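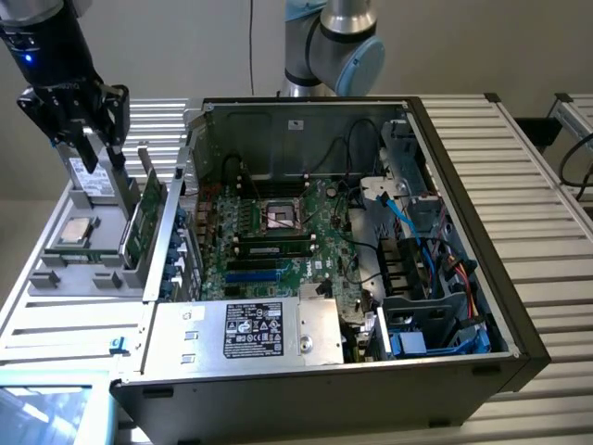 Jornier is the student robotics club's dataset of computer teardown and rebuild runs. It has 479 episodes, each stored in its own folder with joint logs and video. Parts are staged in a molded gray tray, with the CPU lying in a shallow pocket and the green card standing in a slot, and the gripper brings drives to the same tray. Episodes 1 to 264 were driven by first-year members, so expect slower motion.

Splits are in splits.csv. The test split has 49 episodes. Don't train on it if you plan to enter the June challenge. 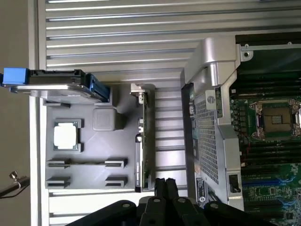

Hooman Tehrani
Dataset maintainer, Jornier

Wrist video has its own clock. Run align.py before you use it with the fixed camera. Known issue: socket labels are missing in a few episodes.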